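How to Refresh an Oiled Wooden Tabletop

If your table has started to look tired and a bit thirsty, don't rush out to have it sanded down by a professional. Most oiled tops only need an afternoon of your time and a little patience, and I promise the patience is the harder part!

What you'll need

Fine sandpaper (I use 180 or 240 grit)
Mild dish soap and two soft cloths
Hardwax oil – I've been using Lavent for years, though Puvo works nicely too
A lint-free rag for buffing

Step 1. Wash the top with barely soapy water and wipe it down with a clean, damp cloth. Let it dry overnight. I know, I know, you want to get going, but damp wood drinks oil unevenly and you'll be looking at those blotches all through January.

Step 2. Sand lightly, always along the grain. Use long strokes from one end to the other and go easy near the edges, where it's so tempting to lean in. Old cup rings may need a second pass.

Step 3. Vacuum up the dust, then wipe again with a barely damp cloth and give it 30 minutes.

Step 4. Pour out a small puddle of oil and spread it thin. Thinner than that! One little can cost me 80 dollars once, and it did my table twice over with plenty left for a stool.

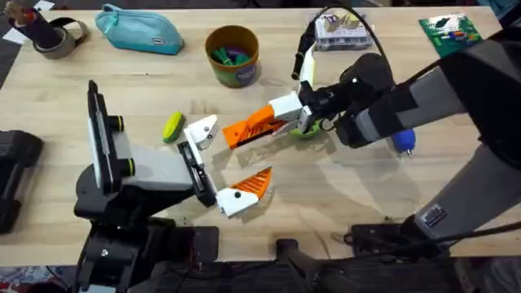

Step 5. After 30 minutes, buff off whatever hasn't soaked in, again following the grain. Crouch down and look across the surface toward a window – any shiny patches still need wiping.

Lay your oily rags flat outdoors to dry before you throw them out, as bunched-up ones can catch fire by themselves. Leave the table alone overnight, and keep hot mugs off it for a week.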